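Flelura Round Table and Square Serving Tray
Item group: Meeting and Reception Furniture
Supplied by Ocampo Contract Interiors

Overview

The Flelura round table is intended for reception areas, small meeting rooms and staff lounges. It is supplied with a light gray top, a finish chosen to sit comfortably alongside the darker carpets found in most office buildings. The table may be ordered alone or together with the square serving tray, which has a polished silver finish and is sized to leave clear space on all sides when set at the middle of the top.

Ocampo has furnished public and private buildings since 1905. The Flelura range replaces the earlier Stasteo range, which is no longer made. Replacement feet and fixings for Stasteo tables remain available from the parts department while stocks last.

The table

The top is round, with a thin gray seam line on one side of the surface. It is fixed to a center column and a flat base, so that chairs can be placed at any point around the edge. Leveling feet are fitted to the base and can be adjusted by hand once the table is in position. Customers with thick carpet should allow the table to settle for a day before making the final adjustment.

The light gray finish has a low sheen. Under strong overhead lighting it produces less glare than the white top offered in the same range, and it is the finish most often requested for rooms where screens are in use.

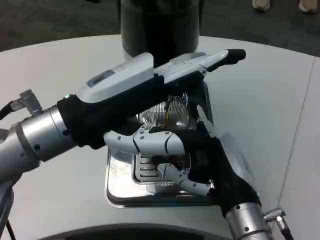 The tray is sold separately under the accessories section of the price list. It is suitable for glasses, cups, stationery or visitor badges, and may be left on the table through the day. A thin felt sheet is packed with each tray and should be placed underneath if the tray is to be moved often. Polished surfaces show fingerprints readily – customers who expect heavy use may prefer the brushed version, offered at the same price.

Care and cleaning

Wipe the table top with a soft cloth and warm water. A mild dish soap may be used on marks that do not lift with water alone. Scouring pads, bleach and solvent cleaners will dull the finish and are not covered by the guarantee.

The tray should be washed by hand and dried at once with a clean towel. It should not be placed in a dishwasher. Light scratches are a normal result of use and do not affect the guarantee.

Delivery and assembly

Tables are delivered in 2 cartons, one holding the top and the other the column and base. Trays are packed separately. Assembly requires two people and the hex key provided, and normally takes some 40 minutes. The top should be laid face down on a blanket or on its own packing sheet while the column is attached.

Orders are normally shipped within 11 working days. Deliveries to upper floors must be arranged in advance, and the customer is asked to confirm the size of any elevator before the order is released.

Related items

Dredance stacking chair, gray or black seat
Flelura round table, white top
Flelura square tray, brushed finish
Replacement felt sheets for square tray
Stasteo leveling feet, set

Samples of all table finishes can be requested through the Ocampo sales office. Samples are sent without charge and need not be returned.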